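Speaker notes: Contact-aware planning for desktop disassembly and reassembly
Hollen workshop, February 2, 2019

Slide 1. Title. Skip the bio. Say up front that the talk covers the software stack only: perception, planner, force loop. Mechanical questions go to the break.

Slide 2. The task. Desktop tower on its side, panel off. The parts are a processor, memory modules, an expansion card and a hard disk in its caddy. The fixture next to the tower has one pose per part, stored in the cell file. The tower has no fixed pose. We register it at the start of each run.

Slide 3. Why registration alone falls short. The fixed camera gives the case pose. Error grows toward the far corner of the board, and memory slots are narrow. So the last stretch of every approach is servoed from the wrist view.
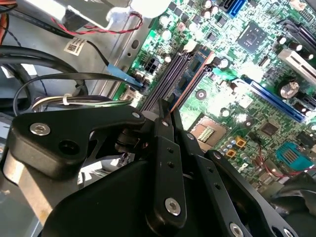
The servo loop runs at 40 Hz. Slot edges are fitted as line pairs, and the fit is dropped if glare removes more than half of either line. When it is dropped we hold position and re-expose. We do not extrapolate. The force loop runs separately at 500 Hz and can override the servo at any time. Pause here, people usually ask about priority. Force wins, always.

Slide 4. Planner. Named Sallel in the repo. It samples grasp and approach pairs, then checks the gripper linkage against the case model. Cables are the weak point. We model them as inflated keep-out volumes from the depth map, with a 12 mm margin. Too conservative near the drive bays, too loose near the board edge. Show the plot, do not read out the axis labels.

Slide 5. Ordering. Processor goes in before memory. The retention bracket has to be up for the insert, and the planner treats bracket state as a precondition. Bracket state comes from the fixed camera.
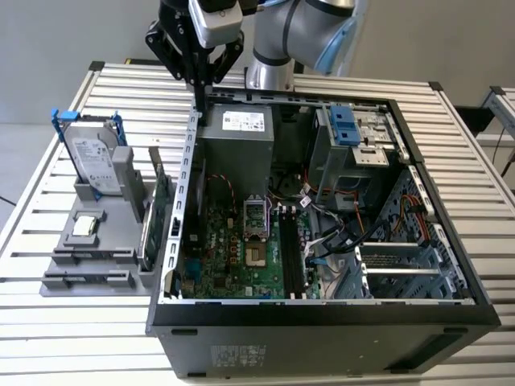

Valentina Garrido objected to this in review. Her point was that a precondition read once from one viewpoint goes stale as soon as the arm moves, and that the planner should query it again before committing to the descent. We agreed. The second query is in the current branch and adds one perception call per insert.

Slide 6. Logging. Leka records joint states, wrench, both camera streams and every planner decision on one clock. The regression set has 1,643 logged approaches. Replays run against each merge. Rernell is the viewer. Demo only if the network is up, otherwise go straight to slide 7.

Slide 7. Open issues. Cable model, as above. Line fit on the blue-edged slots needs its own threshold. Recovery after a force stop still backs out along the approach path, even when a cable has moved into it.

Backup slides: force thresholds per part, cell file format, timing table.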